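Comparing wrist cameras before the hardware arrives

Ruba Obeidat spent most of May running gripper trials in simulation for Perkar. The company is choosing between two parallel-jaw grippers for a kitchen and bathroom handling cell, and her job was to find out how each one limits what the wrist camera can see.

"The grasp numbers get all the attention," she says. "I was asked about visibility, so I measured visibility."

The two candidates are known internally as Flovum and Darwish. Flovum has long, flat fingers on a wide palm. Darwish is narrower and has curved pads. Both were mounted on the same simulated arm, with the same controller and the same camera model, and each was run through 258 poses in 20 room layouts.

Obeidat kept the arm's joint limits fixed. She varied wall textures, window positions and lighting - the things she expected to upset the pose estimator. Small mosaic tile proved the hardest. "At a steep angle the far tiles run together into speckle. The feature matcher finds plenty of points there and most of them are useless."

Plain walls caused the opposite fault. With no texture to track, the estimator leaned on window frames and on the boundaries between surfaces. She now logs which kind of surface fills most of the view at each pose, and reports the error separately for each.

Asked whether an empty gripper is a fair test, she says it is the right place to begin. "Open fingers give me the baseline occlusion. Then I add the part and subtract."

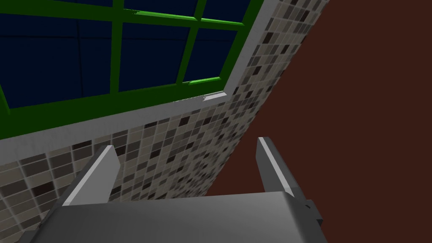 Results so far

Flovum's palm hid more of the lower view than Darwish's, but its finger edges were easier to segment. Obeidat puts that down to straight geometry and a simple finger model. Darwish left more background visible and lost calibration in 4 of the layouts, all of them tiled.

She has not made a recommendation. Moving the camera mount forward cleared part of the view in 77 of the Flovum poses, though it also brought the bracket closer to the wall in tight corners. "I would want the collision margins rerun before anyone drills a plate," she says.

The next round, at the Drernanmont lab, will repeat a subset of the poses on a physical arm. The controller settings will stay as they are.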